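Trellis Readers' Forum
Board: Book Groups and Reading Lists
Thread: Proposed change to the monthly selection – translated fiction

Posted by Zhuoran Ding, moderator

Members are asked to consider a change to the way the monthly selection is made. At present any member may nominate any novel in print, and the title with the most votes is read. The proposal is that every third month be reserved for fiction in translation, beginning in February.

The reason for the proposal is simple. Over the past 51 selections, 3 have been translated works. Members who took part in those discussions will recall that they were among the longest on this board. The discussion of Fakanside, in particular, continued well after the next book had been announced.

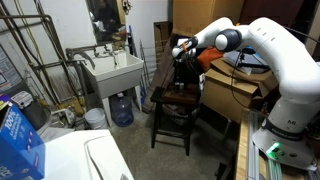 Nominations for a reserved month would follow the usual procedure. A nominated title must be available in paperback, must be held by at least one lending library known to the nominating member, and must not exceed the usual limit on length. The name of the translator is to be given in the nomination along with that of the author. Nominations that omit the translator will be returned for correction.

Comments are invited until Tuesday at 6:00 p.m. A vote will be opened after that time.

Posted by harrowgate_reader

I support the proposal, with one reservation. Our members do not all have access to the same editions. When we read Fakanside, two translations were in circulation, and a good part of the first week was spent establishing that we were not discussing the same final chapter. I would ask that the nomination name a single edition and that members be told plainly if another is in common use.

I would also ask that the discussion leader be given more time to prepare. A leader who cannot read the original will want to consult the translator's notes, and these are often missing from library copies.
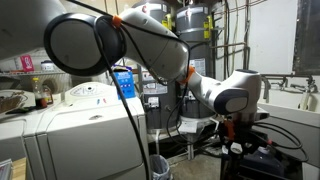
Posted by pellworth

I must record my opposition. I have no objection to translated fiction and have nominated it myself. My objection is to reserving a month for any category at all. The members have always been free to choose, and if they have chosen translated books seldom, that is their decision. Once one category has been given a month of its own, I do not see on what grounds we would refuse the next request. Short stories have a fair claim. So has poetry, which we have never read here.

A better course would be for those who favor these books to write stronger nominations. The nomination for Coelho last year ran to a single line. It is hardly surprising that it received few votes.

Posted by marginalia_m

With respect to pellworth, I wrote that nomination, and it was short because the form allowed very little room. The form has since been changed.

On the main point, I do not agree that the present system is neutral. Members vote for titles they have already heard of. A novel with a large publisher behind it will be known to most of us before the nomination appears, and a small press translation will not. I bought Woter from a table at the back of a shop and would never have met with it otherwise. It is a quiet book about two sisters settling their mother's estate, and the middle section, told wholly through letters, is as good as anything we have read here. I doubt that it would win an open vote.

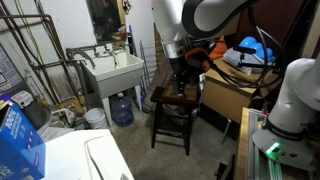 Posted by quillandcord

May I ask that the length limit be looked at before the vote is opened? Several of the novels I would wish to nominate are long, and the shorter works of the same authors are not always in print. I would accept a two-month selection for a long book, if the leader gave a reading schedule in advance.

I should add that I found Woter slow. The letters are fine, but the first hundred pages ask a great deal of patience, and I nearly returned it.

Posted by pellworth

A two-month selection would mean that members who dislike the book have nothing to discuss here for that entire period. I would oppose that more firmly than the original proposal.

Posted by harrowgate_reader

Could the vote be for a trial? If the reserved month were tried 3 times and then put to the members again, I believe pellworth's concern about precedent would be met at least in part.

Posted by marginalia_m

I would accept a trial on those terms.

Posted by Zhuoran Ding, moderator

Thank you for these comments. The proposal has been amended as follows. The reserved month will be held on a trial basis for three selections, after which it will lapse unless renewed by a vote. Each nomination will name one edition and its translator. The discussion leader will be appointed a full month before the discussion opens.

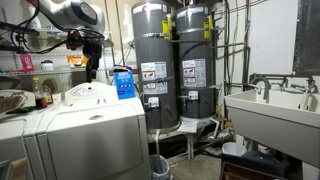 The length limit is not part of this vote and will remain as it is. Quillandcord is welcome to raise it in a separate thread – please use the Reading Lists heading so that members can find it. Nomination statements may now run to 4,000 characters, and members are encouraged to say something of the book's style as well as its plot.

Posted by pellworth

The amendment is an improvement. I shall still vote against it, but if it passes I intend to nominate a title for the first reserved month, and I would be glad to lead the discussion.

Posted by quillandcord

Separate thread now posted under Reading Lists.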